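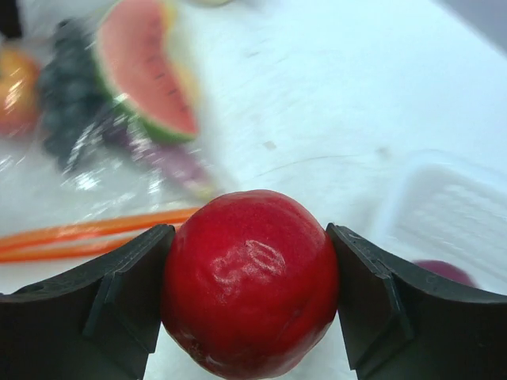 The club had voted to call the robot Paucar, and by the time anyone thought to ask what it meant, the sticker had been printed. Fitzgerald Begay, who had wanted Skeltton, wrote Skeltton in the logbook anyway. A reader going through it later would have concluded that the Asalley Secondary robotics club owned two arms, one of which never appeared for inspection.

The regional challenge was called Market Day. You were given a table of groceries and an empty bin, and your robot had to put the one into the other. It sounded like something a toddler could do. Fitz had brought this up with his mother, who said he had not done it as a toddler and did not do it now.

"Tomato," said Priya, from behind the laptop.

"I know it's the tomato."

"I'm telling the log."

Tomatoes were worth 4 points. So were grapes, but grapes could be dragged by the stem and had a forgiving attitude generally. The tomato was round in every direction. It had spent most of November rolling off the table and under the radiator, and Fitz had come to know the underside of that radiator the way other boys his age knew a hockey rink.

He had the leader arm in both hands, a skinny thing with a trigger, and whatever he did with it Paucar did a moment later on the table, like a younger brother. They needed 200 good demonstrations before the policy would train into anything worth entering. They had 70. Of those, Mr. Ullar had gone through and marked a fair number "hesitant," a word he also used on Fitz's report card.

"Closing," said Fitz.

"You don't have to narrate."

"You narrate."

"I'm the narrator," said Priya. "It's on the sheet."

It was on the sheet. Mr. Ullar had made a sheet. It listed Operator, Narrator, Resetter and Safety, and the Resetter was Colm, whose job was to put everything back in a slightly different place after each run so that the robot would learn about tomatoes and not about one particular patch of table. Colm took this as an artistic commission. He would stand over the produce with his chin in his hand, move the eggplant the width of a thumb, and step back.

Safety was a Grade 9 named Wen who stood beside the red button and had never been told she could sit down.

Fitz squeezed. The fingers came in from either side and touched, and the tomato stayed where it was between them, looking glossy and unimpressed. He held his breath. He was aware that breathing had no bearing on the motors.

"Has it got it?" said Colm.

"Don't say that while it's got it."

"So it's got it."

"I didn't say that."

There was a school of thought in the club, consisting of Priya, that Fitz lost the tomato at the same point every time, just after the grip and just before the lift, when he began to think about the lift. She had a graph. The graph showed a small tremble in the wrist joint, and she had labelled it with his initials. He had argued that the tremble was a bearing. Mr. Ullar had ordered a new bearing. The tremble had survived it and moved, if anything, slightly closer to his initials.

"Think about something else," Priya said now.

"Like what?"

"What did you have for lunch?"

He tried to remember. It had been a sandwich, and there had been tomato in it.

"Different question," he said.

"Capital of Mongolia."

"Ulaanbaatar."

"Capital of Bhutan."

He didn't know the capital of Bhutan. He knew that he had known it, in Grade 6, on a quiz, and that it began with a T, and he went looking for it through a long corridor of Ts, Tirana and Tunis and Tbilisi, opening doors, and somewhere along there his hands went up.

Wen said, "Oh."

It was the first thing she had said since she joined.

"Thimphu," said Fitz.

"Keep going," said Priya, very quietly, as if to a horse. "Left. Over the bin. Left."

He went left. Paucar went left. Colm had both hands over his mouth, and Mr. Ullar, who had come in for his mug, stood in the doorway without it.

"Release," said Priya.

The tomato dropped into the bin with a hollow little knock. Priya typed for a while. She marked the run as good, and then, because there was a comments box and she was thorough, she put: operator distracted, recommend more geography.

"Seventy-one," she said. "Reset, please."

Colm came forward, considered the table, and moved the eggplant.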